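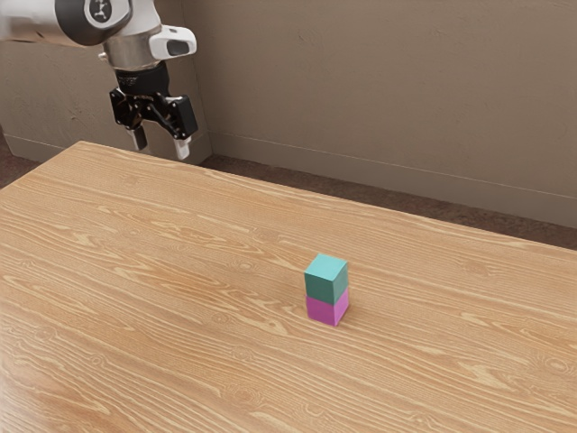 Home Syllabus Notes Readings Contact

Search this site Enter keywords Go

Week 6 - River ports and the grain trade
Notes by Sajib Rathnayake, for the second-year group

Last week: tolls. Where we stopped - Tislow charges by the barge, Gallorport charges by weight. Keep that difference in mind, it explains most of what follows.

1. Why Gallorport grew

Deep water on the north bank. Tislow silted up every spring, boats stuck until the March floods went down. Merchants moved downstream, a few families first, then the warehouses.

Toll book for the busiest year lists 2443 barges. Careful with this number. Same boat gets entered each time it passes, so it is trips and not boats. Lots of essays got this wrong last year.

2. Storage

Grain kept up to 12 months in a dry loft. Turned by hand with shovels, otherwise it heats and spoils. Moulin (the mill town, upriver) paid more for old grain in a bad year, so holding back stock was a bet on the weather. See the Moulin price list, handout 4.

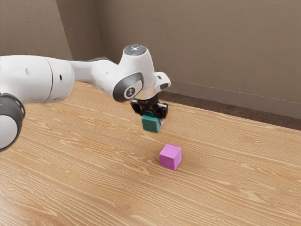
Fig. 2. White arm reaching across a light wooden tabletop.

3. Credit

Small farmers sold the crop before harvest. Discount of nearly 15 percent, sometimes worse. Cash now, less later. Was this exploitation or insurance?? Both readings are in the packet - pick one and argue it, don't sit on the fence.

Plalis is the odd case. No toll, no market day, but 360 households paying rent in grain. Where did the surplus go? Probably Gallorport by cart, the road accounts suggest it but there is a gap in the middle yaers.

4. Terms to know

staple right - boats must stop and offer goods for sale
lighter - flat boat for unloading bigger ones
forestalling - buying up goods before they reach market

For next time: read the Tislow petition, all of it, including the signatures. Bring one question about who is missing from teh list. Short essay plans due by noon, paper copy please.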